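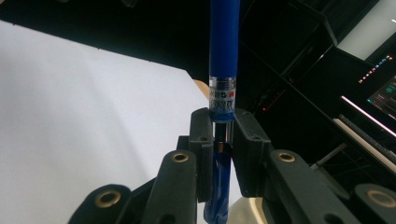
How I keep a paper diary going all year (and what I do when it falls apart)

I've kept a paper diary for years now, and for most of them I was rubbish at it. Lovely first fortnight, patchy February, then a long stretch of clean white pages until the summer holidays, when I'd write down what we had for lunch. If that sounds like you, pull up a chair. What follows is the way I set mine up now, and it's the only version that has lasted me a full year without a gap longer than a weekend.

I'm talking about a planning diary here, the sort with dates in it where you put the dentist and the car insurance. I do scribble the odd feeling in the margin but that's a different hobby.

What you'll need

A notebook or a ready-made diary, a pen you like, a pencil, a ruler if wobbly lines bother you, and a paper clip. That's the lot. I've bought the stickers and the brush pens and the little stencils, and they live in a drawer now with the spare fuses.

Choosing the book

I've used both ready-made diaries and blank ones that I rule up myself. My first proper one was a Kirkari week-to-view, which was fine except that Saturday and Sunday were squashed into half a box each, and my weekends are busier than my weeks. Then I had two years of Masero notebooks with dotted pages. These days I use a plain Inberg A5, lined, nothing fancy.

A5 is the size I'd start with. It fits in my bag, it lies on the kitchen worktop without taking it over, and there's enough room for a week across two pages. Pocket size is tempting (so dinky!) but my handwriting is enormous and I ended up with three words a day.

Do check that it opens flat. Press it down in the shop if they'll let you. A diary that keeps springing shut will be closed most of the time, and a closed diary on my worktop gets a cereal bowl put on it.

Choosing the pen

Use whatever you'd pick up anyway. I like blue ballpoint because it doesn't show through the paper, and I smudge anything wetter with the side of my hand. Test yours on the very last page: write a line, count to three, rub it with your thumb, then turn over and see how much comes through. If it's a mess, try another pen before you go off and buy another book.

Pencil is for anything that might move. Provisional dinner with my sister-in-law, pencil. Boiler service, pen, until the boiler people ring up, and then I cross it out and grumble.

Setting it up

Set aside an evening. I do mine at the table with the radio on and it takes me one sitting, with a break for toast.

Step 1. Number the pages

Only if you're using a blank notebook. Bottom outside corner, small. It's dull, I know, but the index needs it. You can do the first 70 and leave the rest for later, which is what I do every single time.

Step 2. Leave two pages for an index

Write "Index" at the top and then leave it alone. Things go in as they turn up: paint colours, page 31. Passwords hints for the broadband (hints, please, never the passwords themselves), page 44. I used to skip this and then spend ages flicking about for the measurements of the spare room window.

Step 3. Draw the year

Next comes the whole year over a few pages, with a small box for each month. Mine only holds fixed things: birthdays, the MOT, school terms, bin collection changes at Christmas. Copy the birthdays over from last year's diary first. If you haven't got a last year's diary, the calendar on the back of somebody's kitchen door is a good place to look.

I leave 14 boxes where you'd expect twelve, so I've got the first two months of the following year as well. Dentists always want to book you in for some time in the far future and it's very satisfying to say "yes, let me write that down" and have somewhere to write it.

Step 4. Rule up four weeks, no more

I cannot stress this one enough! In my keener days I ruled up the whole year in January. It took for ever, my lines went off at an angle by April, and when I wanted to change the layout I was stuck with it. Do four weeks. Use them. See what annoys you, and then do the next four a bit differently.

My layout is a week across two pages. Monday to Thursday down the left, Friday to Sunday down the right, and the bottom of the right-hand page is left open for a list. On lined paper I give each weekday seven lines and the weekend days nine. Count the lines in your own book before you start, it'll be different from mine.

Step 5. Put the paper clip on this week

Ribbons fray and I forget to move them. A paper clip on the top edge takes you straight there.

Using it day to day

Mornings I look, evenings I write. The looking takes as long as the kettle does. I read today and tomorrow, and that's it. In the evening I cross off what got done and put a little arrow next to anything that didn't, and copy it to a day when it stands a chance.

If something has been copied over three times, I either do it there and then or cross it out for good. I had "sort out loft hatch" arrowed along for most of one autumn. It's still not sorted but at least I've stopped writing it down.

Keep your marks simple. Mine are a dot for a job, a circle for somewhere I have to be, a cross for done and the arrow. I once tried a set of 13 different symbols off a website and had to keep a key tucked in the front cover to read my own week.

The list at the bottom right is for jobs that belong to the week but to no particular day. Ring the garage, buy a birthday card, take that parcel back. I try to keep it short enough that I can see the bottom of the page underneath.

Once a week, have a proper look

Wednesday works best for me. Everyone says Sunday evening, and on Sunday evening I want to be on the sofa. Midweek I can still rescue things. I go through the rest of the week, peek at the next one, check it against the year pages and ask the rest of the household if there's anything they haven't told me. There always is.

When you miss a bit

You will, I do. Please don't go back and fill it in! Draw a line through the empty days, or just leave them, and start again on today's page. I've got a whole blank week in last year's book from when we all had flu, and it's done no harm at all.

If you keep missing the same bit of it, that bit is probably wrong for you. I had a box for tracking how much water I drank. Never filled it in once after the first week, so out it went.

Where to keep it

Open, on a surface, with a pen in the fold. Mine lives to the left of the bread bin. When it lived in a drawer I forgot it, and when it lived in my bag nobody else could write in it. If you share it with other people, tie a pen to something. I've got a pot of Carrillo biros by the phone that's meant to hold a dozen, and there are usually 2 left by the weekend.

A few things people ask me

Doesn't your phone do all this? It does, and I still use it for alarms. But once I've got my phone in my hand I'm looking at other people's kitchens within a minute.

Can I start in the middle of the year? Yes, start tomorrow. Rule up what's left of this week on the left-hand page and carry on from there.

What do you do with the old ones? They go in a shoebox on top of the wardrobe. I get last year's down when I'm doing the birthdays, and then again every time somebody asks when we last had the chimney swept.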